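Iltville Footpaths and Riverside Group
Minutes of the September meeting, held in the back room of the Prenlow Road library, 7.15 pm

Present: Graziella Fabbri (chair) and nine members. Apologies had been received from two.

1. Minutes of the last meeting
Agreed, with one correction. Under item 4, "stile at Grarkar Lane" should read "kissing gate at Grarkar Lane". The stile is at the other end and is in good order.

2. Matters arising
The council has replied about the overhanging hawthorn on the school path. It will be cut back after the leaves are down. The loose handrail at the weir has been reported again and we have a new reference number, which the chair will hold.

3. Money
Balance stands at £527. The map leaflet reprint came to £90 and has been paid. We still have some 2000 of the old leaflets, which show the ferry steps as open. Agreed to put a correction slip in those going to the library and the station, and to recycle the rest once the new ones are in the racks.

4. Yook Bridge
The wet ground on the north side was discussed at length. Two quotes were read out for a short length of boardwalk. The lower is £481 for timber and fixings only, with members doing the work. It was felt that this would leave too little in hand for the winter. The chair will ask the parish council for half. If they agree, work to start in the spring — the ground will be too soft before then.
A member asked if stone would do instead. It was tried in the past and sank.

5. Walks programme
The Grarkar circular will now start from the Prenlow end, as parking at the farm is no longer offered. Dogs on leads past the sheep. The evening walk was well attended and will be repeated next year, starting half an hour earlier.

6. Signs
Three waymarks are missing between the allotments and the river. Replacements are in the cupboard. The post by the allotment gate is rotten at the base and needs to be replaced first.

7. Any other business
The key to the noticeboard has been found. Old posters to come down.

The meeting closed at 8.50 pm.
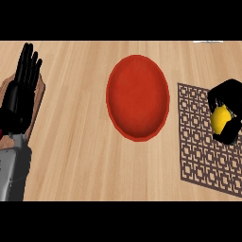

Items for the next agenda should reach the chair a week beforehand, please. Yook Bridge will be taken first.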